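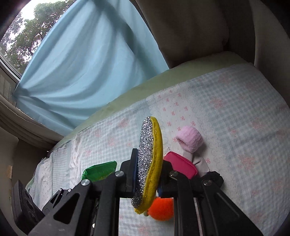 How many examples does a robot need before it can tidy a bedroom? Fewer than most people fear, provided they come from enough different bedrooms.

I have been arguing this for a while now, mostly with my friend Ovidiu Bălan, who runs the collection side at Pindham and who thinks I'm half right. I'd like to make the case properly, because I think gathering examples is the most interesting work in robotics at the moment and it gets talked about as if it were data entry.

Take a made bed with a few small things left on top of it. A scrubbing sponge, a fuzzy orange ball, a pink pouch, a shiny green packet. Every one of those asks for a different grip. A sponge with a scouring side and a cloth side has two textures and no good handle. The ball wants to roll. A packet with crinkled wrapping throws light all over the place, and a learning system that has only ever seen matte blocks on a gray table has no idea what to make of it. I could look at a bed like that all afternoon!

The old way was the gray table. You bolted an arm down, bought a tub of blocks and recorded 1000 grasps under the same lamp. I did this for most of a winter at Skatport and I was good at it. Our numbers were beautiful. Then we moved the arm next to a window one morning in December and it missed a block it had picked up perfectly well the evening before. I've been a believer in messy rooms ever since.

A hand-held gripper changes the whole business. There's no arm to ship, no safety cage, no week of setup. You carry the thing into a home, pick up what is lying there, and put it down somewhere sensible. The person's own wrist does all the clever parts — the little tilt before closing, the pause when something squashes more than expected — and the recording keeps them. When we started doing this on the project we call Radu, a new collector needed 20 minutes of practice before their recordings were worth keeping. Twenty minutes! It took me longer than that to find the emergency stop on my first arm.

Ovidiu's objection is a fair one. He says variety is easy to praise and hard to steer. Send people out with no plan and they come back with a mountain of cups, because cups are pleasant to pick up. He wants quotas: so many soft things, so many shiny things, so many things half under other things. I used to groan at his lists. These days I groan and then follow them. My own preference is for 50 homes with 16 recordings each over one home with all 800, and his lists make sure those 16 include a sock.

Where we still disagree is fumbles. Hurer, the cleanup tool we both use, lets you drop any recording in which the object slips, and Ovidiu drops nearly all of them. I'd keep a good share, as long as the person recovers. A slip followed by a second try tells the system what to do when things go wrong, and in a bedroom things go wrong constantly. Fabric bunches up. A quilt gives under your fingers in a way no tabletop does. If every example shows a clean first attempt, the robot learns a world in which second attempts don't exist.

I'd also like to see more people who aren't engineers doing the collecting. My best recordings last year came from a retired upholsterer, who handles cloth with a patience I'll never have. She turns her hand before she reaches, every time, and after a while you can see the model start to do it too. I watched that on a monitor at two in the morning and cheered out loud.

So go and collect on beds, on stairs, in the drawer where the batteries live. Keep Ovidiu's list in your pocket. And please save me the fumbles.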